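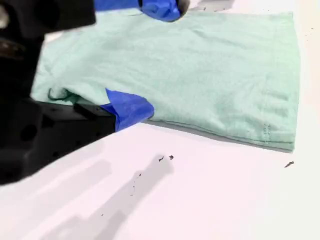
Getting Through Laundry Day With Most of Your Clothes Intact

Posted Saturday, March 11, 2023
Filed under: Laundry, Small Rooms

My first apartment in Bomville had a washer in the kitchen and a dryer two floors down, which meant my neighbors knew a lot about my socks. I have since done a great many loads, ruined a respectable number of sweaters, and written down what I learned on the inside of a cabinet door. The door is full, so it's moving here.

Use less detergent

The line on the cap is drawn by people who sell detergent. For a normal load I use 2 tablespoons of liquid, and the towels stopped feeling like roof shingles within a month. If yours already do, run them once with no soap at all and watch how many suds come out anyway.

Sort by weight as well as color

Everybody knows about the red sock. Fewer people worry about putting jeans in with thin T-shirts, but a wet pair of jeans is basically a club with a zipper on it. Heavy things together, light things together, zippers closed, bras in a mesh bag. Turn anything with a print inside out.

Spin speed

Mine goes up to an alarming number that makes the spice rack walk. I use 800 for shirts and save the fast spin for towels and sheets. The shirts come out a bit wetter and a lot less like crumpled receipts.

Drying without a yard

Hang T-shirts from the hem, upside down, so the peg marks end up where you tuck them in. Knits go flat on a towel. A folding rack does better near an open door than shoved against a radiator, and it needs gaps – one rail empty between heavy items, even if that means two rounds. Sosina Kassa, who lived across the hall, used to point a desk fan at hers and was always finished before me. I bought a fan.

Folding

I fold on a table. The bed is softer, and so am I once I'm near it. Smooth the shirt with the flat of your hand before the first fold, sleeves in, then in half the long way, then in thirds. If it's cotton and still the tiniest bit warm, most of the wrinkles will give up without an iron. Fitted sheets I roll into a ball and put at the back of the closet, where they can think about what they've done.

Stains, briefly

Grease: dish soap, rubbed in dry, left 20 minutes.
Blood: cold water, right away.
Coffee: cold water, then a little white vinegar.
Ballpoint: rubbing alcohol on a rag, dabbed, with an old towel underneath.
Turmeric: you own a yellow shirt now.

Clean the machine too

Once a month, an empty hot cycle with a cup of white vinegar, and wipe the rubber seal. In October I found a guitar pick, a button and 41 cents in mine. Leave the door open between loads.

Next week: ironing boards, and where to hide one.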